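Laundry Rooms and Linens - Gallery

Wokley Cottages is a group of 18 self-catering units on the Lornmont road, looked after by Ruddock Housekeeping. The pictures in this gallery cover the laundry side of the work, from the bedroom to the linen shelf. Page updated 11/23/20.

Each unit has one basket, and it stays on the floor so that guests can find it. Used cloths, hand towels and small pieces go in there during the stay. Sheets are left on the beds and are stripped by us on changeover day. We went over to plastic baskets in October. The old wicker ones caught on the fabric and were hard to wipe down.

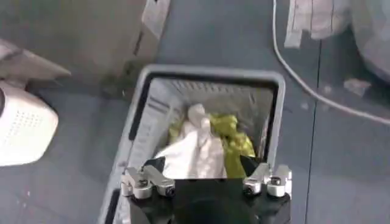

Gray basket with slotted side, one white cloth and one yellow-green.

Whites and colors come down together and are sorted at the machines. White goes in the hot wash. Bright colors are washed separately, cool, and dried on the line when the weather allows - the lime shades fade quickly in the dryer. Anything with a stain is set aside and soaked overnight before it joins a load.

The laundry room is in the old Fodville dairy building, behind unit 3. It has a folding table along one wall and open shelves on the other. We keep 144 hand towels in rotation, stacked by size and marked with the unit number on the hem.

Owners who would like the same baskets for their own cottages can ask at the Lornmont office, extension 958. Lids are sold separately.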